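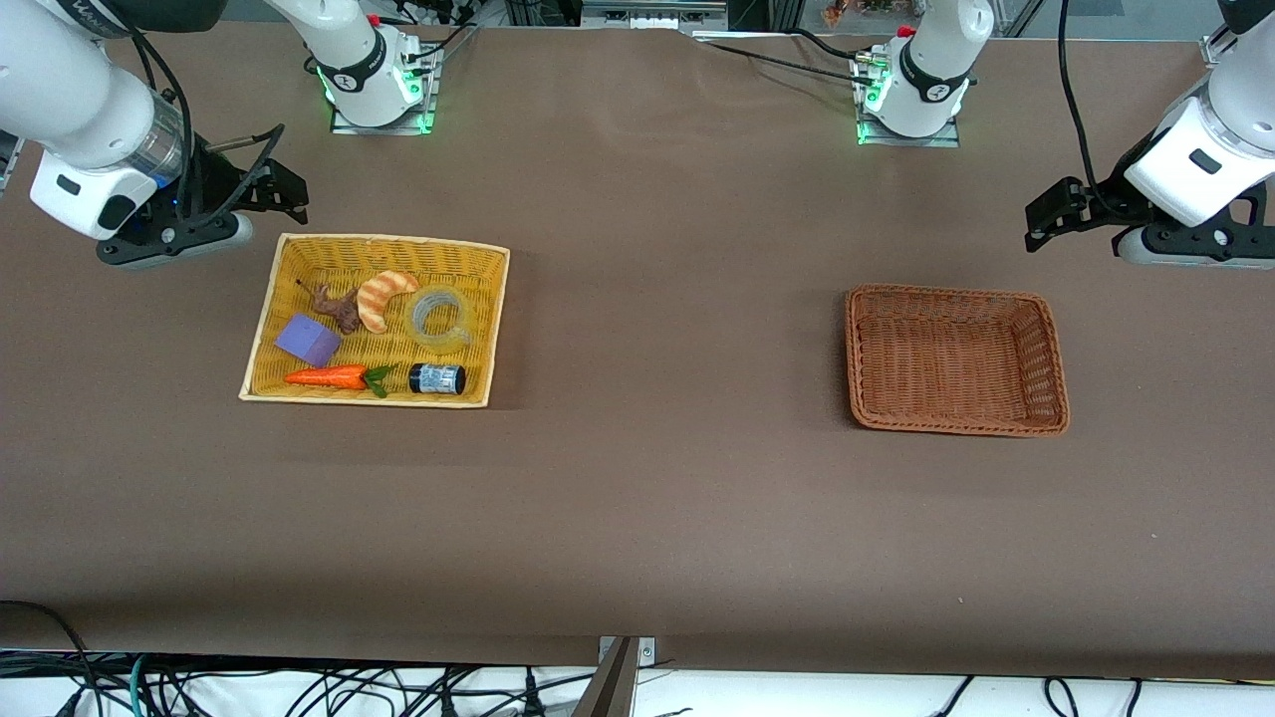

The two-arm sorting station at Willex, yellow basket still full and the brown one waiting.

So I finally got myself to the Willex open day in Davton! It's 70 miles each way for me, and I'd been meaning to go since October, when they first announced the bench kit. You get both arms, the mounting plates and the software, and the demo job is moving small stuff from one basket to another.

I liked the mix of things they'd picked – a toy croissant, a toy carrot, a roll of clear tape, a purple foam cube. Clear tape is mean. My own setup at the shop can't find it at all half the time, so I asked Emiko Kamata, who was running the table, how theirs copes. She said it took 800 practice runs before she'd let visitors watch (mine has had 40, which may explain a few things).

Setup takes 2 people and most of a morning, she told me. I believe it, going by the cables along the front of the table! I'd want a cable tray in the box at that price, and I wrote that on the feedback card.

The green lights around the bases are easy to spot from the back of a crowd, a nice touch. Hamada had a smaller kit across the hall, one arm only, and I didn't get a turn on it. Drumov is next on my list if they open their doors this year.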